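Bakke Reader's Edition Slipcase Set
Four Gothic Novels in Cloth, with Reading Ribbon

Item no. 327
Availability: In stock
Pages: 794 across 4 volumes

If you grew up in a house where the good books lived behind glass and the ones you were allowed to touch had soft covers and somebody's coffee on page twelve, then you already know why we wanted a set like this in the shop. It has all the drafty staircases, locked rooms, disputed wills and pale cousins you could ask for, and it is made to be read in bed, lent to your sister and packed for the train.

The Bakke set gathers four short Gothic novels from the nineteenth century, each in its own slim volume, and the whole family slides into a cloth-covered slipcase. The texts are complete. We mention it because so many inexpensive editions of these stories have been trimmed for schoolrooms, and the trimming always seems to start with the long, gloomy paragraphs about the house - which are the very paragraphs some of us came for! Spelling has been gently brought up to date where the old forms would trip a modern reader, and the dialogue has been left alone.

Each volume opens with a short introduction, and our advice is to save it for afterward if you don't care to learn who inherits. There are notes at the back for the legal terms, the church calendar and the odd bit of Latin. The type was set by Prosunetti, whose work you may remember from the Rasitz ghost story collection we carried a few winters ago (that one is out of print now, and yes, we still get letters about it). The letters are a comfortable size, the margins leave room for a thumb, and words are hardly ever broken at the end of a line.

Binding and paper

The pages are sewn in sections and the volumes open nicely once you have worked them in a little. Take each new book, stand it on its spine, and let a few pages down at a time from the front and then the back. My grandmother taught me to do that and I have never cracked a spine since, though I have dropped plenty in the bath. The paper is cream, and it takes pencil well if you are the sort who writes in books.

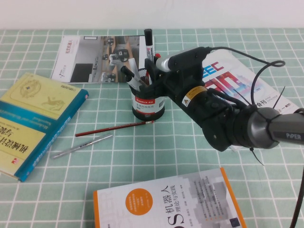
Every volume has a sewn-in ribbon in dark red. The slipcase is on the snug side when it is new, so push gently from the open end and let the air come out on its own. After a month or so of use it loosens up and behaves itself.

Book clubs and classrooms

Single volumes can be ordered separately, without the slipcase, in bundles of 30. A reading guide comes with each bundle, with discussion questions arranged by chapter and a family tree for the second novel, where nearly everybody has the same first name.

Shipping and returns

Orders leave our Plamcombe storeroom wrapped in paper and boxed with a card stiffener at each corner. If a corner does arrive bumped, write to us and keep the box until you hear back. Gift wrap is available at checkout, in green or plain brown, and we are happy to tuck in a handwritten note if you tell us what to say.

Page updated 24 December 2021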